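Section 4: Setting up the fruit bowl

If you've followed me this far you've got the Ondero side table standing up, all 4 feet are on the floor and you've thrown away the cardboard corners (keep the little bag of spare felt pads, you'll want them later). Now for the part I like best. I wrote these notes for the people who rent the Prornthorpe flats, as I kept getting asked how I stop the fruit rolling about, and I've tidied them up a bit since March. If your table came second-hand and somebody else put it together, go back to Section 2 and check the feet before you go any further.

4.1 What you need

A bowl. Mine is the plain white Fonseca one and I'm very fond of it, but any bowl with a proper flat base will do.
A cloth big enough to hang over the edge all the way round.
Fruit, a mixture of sizes.
A tea towel for drying.
2 spare felt pads, if your floor isn't level.

4.2 Putting the cloth on

1. Wipe the top of the table and let it dry. I've skipped this more than once and been sorry (crumbs under a cloth feel like gravel).

2. Shake the cloth out away from the table and lay it over with the pattern facing up. If it has pictures on it, decide now which way up you want them, and look at it from your usual chair before you settle.

3. Smooth from the middle outwards with flat hands. Don't tug at the edges – you'll only drag it off centre and have to start again.

4. On a rounded top, let the extra fall in soft folds. I used to pin mine underneath. I've given that up, having caught my knuckles on the pins every single time I moved the table.

5. Check that nothing hangs low enough to be trodden on.

Note: new cotton cloths often shrink in the first wash, so wash yours before you decide whether it fits. My first one came out of the machine looking like a large napkin.

Caution: if there's a toddler or a cat in the flat, use a shorter cloth, or leave it off. A good pull on the hem and the whole lot comes down, bowl included.

4.3 Placing the bowl

1. Turn the bowl over and run a finger round the base. Any rough spot will snag the cloth, so rub it down gently with fine paper. I use a 2000 grit sheet, wet, and it takes hardly any time.

2. Wash and dry the bowl, base included.

3. Lower it straight down onto the cloth. If you slide it into place, the cloth ruckles up in front and the bowl ends up sitting on the ridge.

4. Press lightly on the rim, first one side and then the other. If it rocks, lift it off and smooth the cloth again. Still rocking? Then it's the table, and that's where your felt pads come in. Stick one under the short foot and try again, then add the second if you must.

Caution: don't load the bowl until it has stopped rocking. A round orange can travel a surprisingly long way across a kitchen, and they always go under the cooker.

4.4 Choosing and stacking the fruit

I weighed a bowlful of mine once, out of nosiness, and it came to 960 grams without the bowl. The table will take far more than that. It's the height that causes trouble, so build the pile with a bit of care and you can go quite high.

1. Wash everything and dry it well. Damp fruit spoils faster, and it marks the cloth too.

2. Go through it for soft spots. Anything bruised gets eaten today or goes in a crumble.

3. Put the small things low down, in the gaps, where they can't roll off the top.

4. Set the bigger fruit against each other so that every piece touches at least two others.

5. Finish with one good piece on top.

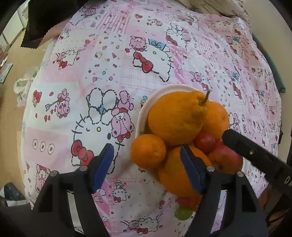
The top piece is the one everybody notices, so I save my nicest for it. It wants to be wide and a bit flat underneath if you can manage it, and I do like a bit of stalk left on. A big bumpy orange is perfect, the sort with a short green stem that curves over to one side, as it sits there looking like a hat. Under it I go for oranges, with a smaller mandarin tucked in on the left, then a red apple over on the right to break up all that orange. A grape down by the rim is a nice touch as well, though mine have a habit of disappearing before teatime. And yes, the Hello Kitty cloth stays! I've tried plain linen and it made the whole corner look like a waiting room, whereas the pink patchwork cheers me up every morning.

Note: apples give off a gas that hurries other fruit along. If you're the only one eating from the bowl, stick to one apple at a time and keep the rest somewhere cool. The same goes for bananas, only more so, and I keep mine on a hook.

4.5 Testing the pile

1. Put one hand flat on the table and give it a gentle nudge, the sort it would get from a passing hip.

2. Watch the top piece. A tiny wobble is fine. If it leans and stays leaning, take it off, turn it a quarter and put it back.

3. Take a piece out from the side, as you would if you were hungry. If the rest shifts, your small fruit isn't wedged in well enough, so go back to step 3 of 4.4.

I know this sounds like a lot of fuss over a few oranges. It takes me less time than boiling the kettle these days, and I haven't had to fish anything out from under the cooker for ages.

4.6 Keeping it going

Every couple of days, lift the top fruit off and look underneath. It's always the one at the bottom that goes first, and you'll smell it before you see it. Turn the citrus as you put it back so that the same side isn't pressed against its neighbour all week.

When the bowl is nearly empty, finish what's left before you add more. I know it's tempting to tip the new bag in on top, and I still do it when I've come home late with my arms full, but the old fruit ends up buried and you forget about it.

Wash the cloth on a cool setting with similar colours. For juice stains, dab with cold water straight away – don't rub, and don't use hot water. Iron it on the back if it's printed, as a hot iron can spoil the pattern.

Caution: don't leave the bowl in full sun or over a radiator. In the Studembridge flats the obvious corner for the table is right beside the heating pipe, so please use the other side of the window in there, even though it means moving the lamp.

The lamp, and what to do about its very short flex, is in Section 5.

Last updated 2021-12-21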